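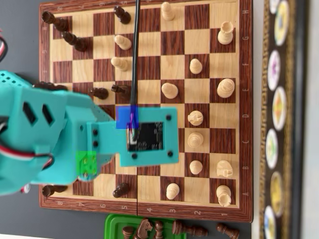
シャーラは、二つの詩を比べるなら最後の行から読ませたほうがいい、と言った。題名から入ると、生徒は題名の話しかしなくなるという。
アフシンは返事をせずに赤ペンの蓋を閉めた。職員室の時計は六時を回っていた。机の上には答案が40枚あり、まだ半分も見ていない。課題は初見の詩が二編で、片方は港を出る船の詩、もう片方は娘が家を出た朝の詩だった。ほとんどの生徒が「どちらも別れの詩である」と書き、そこで止まっていた。
「タネルのは読んだ?」とシャーラが聞いた。
「まだ」
「読んでおいて。点はつけにくいけど」
シャーラは鞄を持って帰った。アフシンは束の下のほうからタネル・エレンの答案を抜き出した。
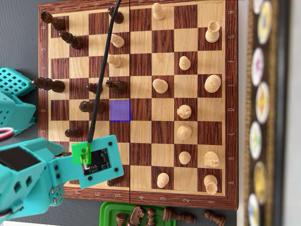
木のチェス盤と駒

答案は短かった。船の詩には「さようなら」が一度も出てこない、とまず書いてある。娘の詩には二度出てくるが、二度とも母親が台所で一人で言っている。だから船の詩のほうが本当に別れていて、娘の詩はまだ別れていないと思う。そこまで書いて、残りの行は白かった。
採点基準には、技法の名前を挙げること、引用を二つ以上すること、とある。引用は「さようなら」だけだった。技法の名前はない。基準どおりなら100点のうち40点に届かない。
アフシンは娘の詩をもう一度読んだ。春に三年生と読み、去年も読んだ詩だった。台所の二行は、母親が娘に向かって言っているものとして教えてきた。 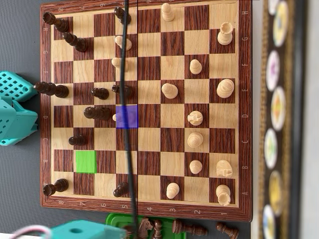

声に出して読んでみると、娘はその前の連でもう門を出ていた。靴の音が坂を下りていく、とはっきり書いてある。
点数の欄は空けたまま、余白に鉛筆で「三連目を引用すること。続きを書いて、明日持ってきなさい」と書いた。それから自分の授業ノートを出し、三月の頁を開いて、台所の二行につけた説明に線を引いた。代わりに何と書くかは決まらなかった。
廊下の電気が消えたので、残りの答案を袋に入れて立ち上がった。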